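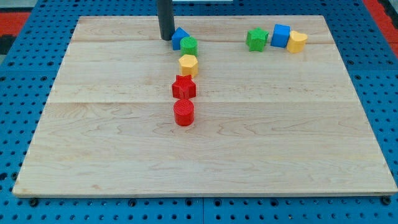 Where can families in Perby borrow a set of shape blocks and a board to line them up on? The children's desk at the Perby Public Library on Ritchie Street lends them for three weeks at a time to anyone with a library card.

Perby library adds shape block sets to its lending shelves

Mar 2, 2025

The Perby Public Library has added 54 sets of plastic shape blocks to the items it lends out, along with maple boards for families who want a flat surface to work on at home. The sets went on the shelf at the Ritchie Street building last week and can be checked out the same way as a book.

Each set comes in a drawstring bag and includes cylinders, triangles, hexagons and stars in several colors. The blocks are small enough for a child to hold in one hand. Some have a textured top that can be felt with a fingertip, which the library's children's staff say was one of the points in their favor when they were choosing between suppliers.

Heledd Gittins, who runs the children's department, said parents had been asking for something of the kind for a long time.

"We lend puzzles, and the puzzles come back with pieces missing, and then they're no use to the next family," Gittins said. "If a set of blocks comes back one star short, it's still a set of blocks. You can still sort them and line them up."

The sets are meant for children from age three through second grade, though there is no age limit on borrowing. The bag holds a folded card with a few activities: putting the blocks in a line by color, making a row that repeats, closing your eyes and guessing the shape by touch. The card was written by Llinos Prothero, a kindergarten teacher at Memlow Elementary School, who tried the activities with her own class last May.

Prothero said the line was the one her students went back to most. One child sets out a few blocks in a row and a second child tries to copy it, or continue it, or find the block that was swapped while they looked away. She said younger children tend to leave big gaps between the blocks and older ones push them close together until they touch.

"They argue about what comes next," she said. "A lot of the talking I want to hear from five-year-olds comes out of that. Next to, behind, in front of, between. You don't have to teach those words from a worksheet."

The boards were a later addition. Gwawr Rosser, who teaches woodworking in the evening program at the Perby Community Center, offered to have her students make them after hearing that the blocks were being tested on carpet. Her class glued up maple planks, planed them flat and sanded the edges. The class has finished 40 boards so far and expects to deliver the rest before the spring session ends.

Rosser said maple was chosen because it is hard and does not dent easily, and because the pale color makes the blocks easy to see. The seams between the planks still show on some of the boards. She said her students had worried about that at first.

"I told them to leave it," Rosser said. "A seam is a good place to start a row."

The boards have a food-safe oil finish and can be wiped with a damp cloth. The library asks that they not be soaked or put in a dishwasher. The blocks can be washed in warm water with dish soap and should be dried before they go back in the bag — a few of the test bags came back damp and had to be thrown away.

Money for the blocks and bags came from the library's regular children's budget and from a donation by Homedix, the home goods store on the east side of town. The wood was paid for by the community center. Library director Mererid Howells said no other purchases were cut to make room for the sets.

Howells said the library would look at checkout numbers at the end of the summer before deciding whether to buy more. If the sets do well, she would like to add a version with larger pieces for toddlers, and possibly one with raised markings on every block for children with low vision.

"The texture on these is a start, but it isn't on all of the shapes," Howells said. "We'd want to talk with families before we order anything."

Ruby-Lee Tautahi, a Perby parent of two, took home one of the first bags. She said her older son is six and mostly uses the blocks to build patterns for his sister to knock out of order. Her daughter, who is three, has not shown much interest in patterns. She carries the star around the house.

"It was under the couch cushion this morning," Tautahi said. "I've started checking before we pack the bag up."

Missing pieces will be charged at 50 cents each, and the fee is waived if the block turns up later. Gittins said families should not keep a set out past its due date to look for one block. A basket at the desk is set aside for strays, and blocks can be dropped in it at any time without a card or a name.

The sets cannot be returned through the outdoor book drop. They should be brought to the children's desk or, when the desk is closed, to the main counter. Boards and blocks are checked out separately, so a family that already has a good table or tray at home can take only the bag. One set and one board are allowed per card.

Holds can be placed in person, by phone or through the library's online catalog by searching under "shape blocks." As of last week there were seven names on the waiting list for boards and none for the blocks.

Prothero will lead a drop-in play hour with the sets in the story room on the first Saturday morning after school lets out for spring break. The hour is free, and children under six need an adult with them.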